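**Progress report to the Clurnine Fund, second period**
Humgate Community Kitchen, cooking classes for adults
Covering the months to June

You asked us to keep this shorter than the last one. We have tried.

**Where we are**

The grant pays for evening cooking classes for adults who live in Humgate and want to feed themselves for less money. We said we would run two courses at the same time and we are running two courses at the same time, although one of them started late. The delay was a matter of the gas inspection, which was booked, moved, booked again and then carried out by a very pleasant man who spent most of it admiring the extractor hood. We passed.

Each course lasts 8 weeks. The first covers soups, beans, eggs and what to do with a whole chicken. The second was meant to cover baking, but the people who signed up told us in the first session that they could already bake and what they wanted was dinner. We rewrote the second course. The baking plan is in a drawer and is, we think, quite good.

**The counters**

Readers of the previous report will remember the counters, as we gave them a page and a half. The old ones had swollen around the sinks and were starting to smell like a pond. Your officer agreed that we could move $700 from the publicity line to the repair line, and we did so. This left very little publicity, and the classes filled up anyway, which says something about our posters.

We had three rounds of talk over what to put in. People have strong feelings about counters. Stone looks wonderful and stains if you so much as mention a lemon. Steel is sensible and makes every class sound like a drum lesson. We went with stone, a white marble, and with a round brown mat on top to spare the surface.
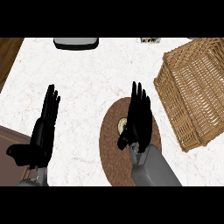 The fitting was done by Mikkelsen, who also did the shelves at the Tallum center, and it took two days. The invoice is attached. You will see a charge for "sundries." We asked what they were and received a second invoice with the same word on it, so we have let the matter rest.

**What people cook at home**

Your form asks for evidence of changed habits. We ask everyone at the end of a course to write down what they have made at home since they started. The answers are encouraging and hard to put into a table. Lentil soup comes up a lot. So does the chicken, usually followed by an account of what the rest of the family thought of it. One person wrote only "rice, finally." We have entered this under Improved Skills.

The recipe cards have been our most popular item. They were supposed to go home at the end of the course, and they now go home at the end of the first evening, in coats. We have printed more.

**Problems**

The fridge is too small. It was too small when we applied, and we said so in the application, and then cut it from the budget to look modest. We regret the modesty.

We also had the wrong idea about start times. Six o'clock suited us and hardly anyone who works at the Tallum warehouses, whose shift ends at six. Classes now begin at 6:45 p.m. and attendance in the first half hour has gone up a good deal.

**Money**

Food costs are over budget, mainly eggs and oil. Room costs are under, as the late start meant we did not pay for evenings we did not use. The two come close to canceling out. The full sheet is attached, with the overspent lines in red at your request and the rest in black at ours.

**Next period**

We will run the dinner course again with the same plan, teach a shorter class on freezing leftovers, and ask you for a fridge. The request will come separately, on the correct form, once the correct form opens on our computer.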